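Ticket: Exposé-Daten werden im Portal falsch übernommen
Status: in Bearbeitung
Eröffnet: Mittwoch, 19. Februar 2025

Liebes Support-Team von Grewal,

erst einmal danke für die schnelle Hilfe beim letzten Mal, das war wirklich nett! Heute geht es um unsere Wohnanlage Tristbridge. Seit dem Update zeigt das Portal bei 7 von 16 Wohnungen die Wohnfläche ohne Balkon an, obwohl wir den Haken bei »Balkon anteilig« gesetzt haben (ich habe dreimal nachgesehen, und meine Kollegin auch noch einmal). Der Preis stimmt, nur der Quadratmeterpreis springt dadurch auf 2.867 Euro, und prompt rufen die Interessenten an und fragen, ob wir teurer geworden sind. 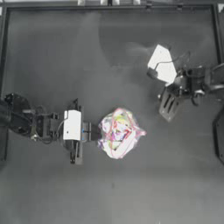 Objektdaten & Export

Guten Tag und danke für die ausführliche Meldung! Wir haben den Export aus Akatow nachgestellt. Betroffen sind Wohnungen, bei denen das Feld »Freisitz« leer ist – dort setzt der Import den Balkonanteil auf null. Bitte tragen Sie in Akatow vorläufig den Wert 2 (Balkon) ein und stoßen Sie die Übertragung neu an.

Antwort Cleltmont Immobilien: Hat bei sechs Wohnungen geklappt, wunderbar! Nur die Dachgeschosswohnung bleibt stur, vermutlich wegen der Loggia. Ich lasse das Ticket deshalb noch offen, wenn es recht ist.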